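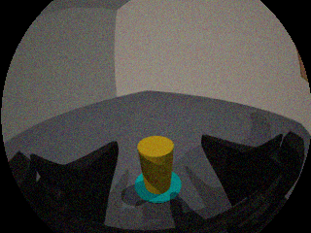 Yellow cylinder on its cyan disc, in the simulator.

Monday, late, kitchen table

It runs on the phone! I have to write this down before I go to bed because I know I'll forget the order of things, and the order was half the fun.

So, the plant classifier. I've been calling it Florkura since winter and it has lived its whole life on the desktop under my desk, where it is fast and smug and no use to anybody standing in a garden. All of April so far has gone into squeezing it down. When I started this round the model file was 230 MB, and my old phone would load it, think for a bit, and then close the app without a word. Tonight the file is 80 MB and the app stays open. I pointed it at the basil on the windowsill and got "basil" before I'd even steadied my hand. I did it again. Then the parsley, then the sad rosemary (it said lavender, fine, the rosemary hardly looks like itself anymore).

The weekend was mostly pruning, and mostly wrong. I cut too much out of the early layers and everything became mint. Every leaf in the test set, mint! I put those back, cut from the later layers, retrained overnight, and woke up to something sensible. Then I swapped the 32-bit weights for 8-bit ones and braced for the accuracy to fall apart, and it dropped a little and stopped there. I ran the test set twice to be sure.

Nermina Hodžić called around seven, right when I was staring at a conversion error. She's been through all this with her bird call app, Tillidel, and she knew what it was from the first line I read out: one of my layers isn't supported on the phone side, so the converter gives up. Swap it for a plain resize and carry on. Ten minutes! I had lost the whole of Saturday afternoon to that message. She also told me to stop timing the first run, since the phone is still warming up its memory then, and to average the ones after it. I did 100 runs her way and got 108 milliseconds a picture. On a phone with a cracked corner and a battery that gives up by lunch. I walked around the apartment grinning.

No signal needed either, which is the part I keep coming back to. Up at the Babić garden there's one bar if you stand on the wall, and now it doesn't matter. The picture never leaves the phone.

Things still bugging me: the app gets the phone hot if I leave the camera preview going. The labels are in alphabetical order in one file and not in the other, so for a while tonight a fern was a leek. And I want a proper "not sure" answer, because right now it will name anything, including my elbow (sorrel).

Hrvoje Ivanov wants to try it on his tablet and compare with Stakero, the one he uses for tree bark. I said yes far too quickly and now I have to make an installer. Tomorrow: fix the labels file for good, look at the heat, send him a build. Also water the rosemary.

Past one already. One more go at the basil, then bed.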